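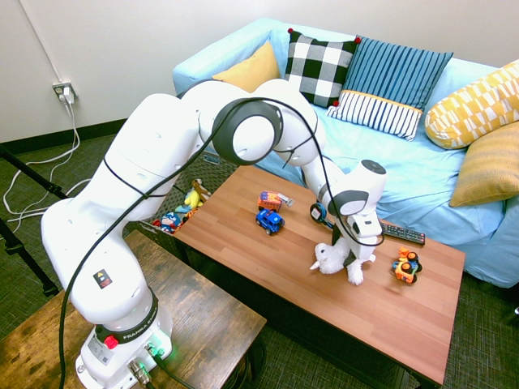 Secondhand wooden furniture has been coming into the Gillbridge shop at a steady rate since November, and most of what we get asked at the counter is how to look after it once it is home. Beds and wardrobes mostly look after themselves. The pieces that suffer are the low ones in daily use, and a rectangular coffee table with a dark wooden side table next to it, as in the photo, is the sort of pairing we get the most questions about. People want to know if the two can be made to match, and how to get rid of rings.

Matching first. Adom Bawa, who does our finishing, advises against it. Stain goes on easily and comes off badly, and two pieces of different timber will take the same tin in different ways. If you must try, do the underside first and leave it a full day before you decide. A darker piece beside a lighter one looks perfectly all right in most rooms.

White rings are usually moisture caught in the polish. Rub gently along the grain with a soft cloth and a little furniture wax, and stop when the mark has gone. Black rings have got into the wood itself and need sanding, so bring those in and let us look before you start. We charge £6 for a small repair and will tell you if it isn't worth doing.
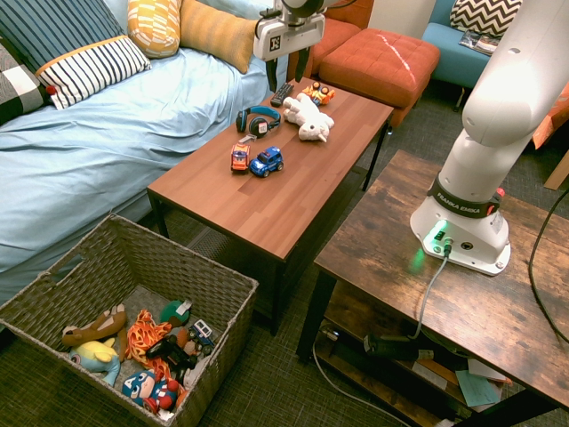 Heating does more harm at this time of year than cups do. Keep tables away from radiators if you can, and don't put a newly bought piece straight into the warmest room in the house. Let it stand in the hall for 3 days first. Small cracks along a joint may close up again by spring - leave them alone until then and don't fill them.

Wax twice a year is plenty. Spray polish with silicone in it makes later repairs harder, and Adom can tell within a minute when a table has had years of it. A barely damp cloth will deal with ordinary dust and crumbs. Dry it afterwards.

Two other notes. Philomena Appiah has brought in an oak sideboard with 1941 pencilled on the back of a drawer, and would like to hear from anyone who knows of a joiner working in the town at that time. And we are short of felt pads for table legs. If you have a spare packet, please leave it at the counter with Jingyi Luo, who is also taking names for the chair-seat workshop. There are 6 places and 3 have gone.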